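Rice cookers and the shared kitchen

The rice cooker in the second-floor kitchen at Mestitz House gets used most days, and several people have asked how it works and who looks after it. Junaid Tarar and Elsie Lockyer have put together the notes below. A printed copy will be taped inside the cupboard door to the left of the sink.

Rinse the rice in a bowl, not in the inner pot. The coating on the last pot wore through in less than a year, and a replacement took most of November to arrive. When the rice is rinsed, put it in the pot, add water, and wipe the outside of the pot with a dish towel before lowering it into the cooker. Water on the bottom of the pot ends up on the heating plate and leaves marks that are hard to scrub off.

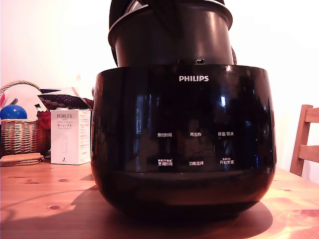 The Philips cooker with its inner pot lifted above the body. The start button label is at the lower right of the panel.

The panel is in Chinese. Tharushi Sivakumar has written out the labels in English for anyone who needs them. The top row, left to right, is preset time, reheat, and keep warm/cancel. The bottom row is cooking time, function select, and start cooking. For plain white rice, choose the function first and then press start. To stop it early, press keep warm/cancel.

Please don't leave rice on keep warm overnight. Faraji Khaemba opens the kitchen in the morning and has found it still on 4 times since the last newsletter. Leftovers should go in a lidded container in the fridge with your name on it.

To clean up, unplug the cooker and let it cool. Wash the pot by hand with the soft side of the sponge. Metal spoons and scouring pads should stay away from it. The body must not go in the sink. A damp cloth is enough for the outside, and a dry one afterward takes off the fingerprints, which show up badly on the black finish.

The Janjua rice order is also open again. Bags are shared out in 200-gram scoops for people who don't want a whole one, and the price is 70 cents a scoop. Put your name on the sheet by the fridge.

Questions about the cooker can go to Junaid. Noman Baloch is handling the rice order and will collect the money when the bags come in.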